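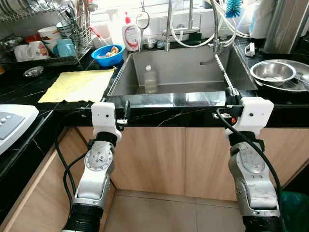

Two arms at the sink, with a bottle still standing in the basin.

I have washed dishes by hand for most of my adult life, and I'll admit I went into this review wanting to be talked out of it. The Skenex kitchen service rents you a pair of arms by the month, sets them up in front of your own counter, and sends a person along for the first few visits to get them used to your stuff. I got Petronella Masilela, who arrived in November with a tool bag and one question: where do the mugs go?

Good question! In our house they go wherever there's a gap in the rack, and it took us a good part of the morning to settle on something the arms could follow. Petronella was patient about it. She had me move each kind of thing to its spot by hand while she typed, and by lunch I had opinions about bowls I'd never had before.

The arms stand right up against the sink, so you have to plan around them. Our cabinet doors are directly behind them, and if I wanted something from under there I had to ask for a pause first. The grippers are thin little pincers (I'd pictured something more like hands), and they're fussier than I expected. Mugs with handles went well. Stacked bowls were slow – the arm would slide a finger under the top one, stop, back off, and try again. Bottles were my favorite to watch. Anything tall and light got picked up as if it might bite.

What they don't do is scrub. Skenex is upfront about this on the order page, but I somehow read past it. You still do the sponge part on a burnt pan. The arms clear, rinse, and rack, and for a weeknight sink that covers plenty.

Noise is fine, a sort of low hum with clicks. Speed is another matter. A sink I could finish during one phone call took them most of a TV show, and I had to learn to walk away and stop hovering.

Now the money. The rental is $601 a month, with a $1080 deposit you get back if the arms go home in one piece. Kanness has a cheaper single-arm plan, and my friend Charmaine Nkosi has had hers for a while. She likes it fine for plates, but it can't hold a bowl and aim a sprayer at the same time, and she said she'd pay extra for the second arm tomorrow.

Would I keep mine? With a bad wrist or five people eating at home every night, I think I would. For the two of us it's a lot of floor space and a lot of cash. I did ask Petronella if I could have one more week, though, and she'd already put it on the calendar.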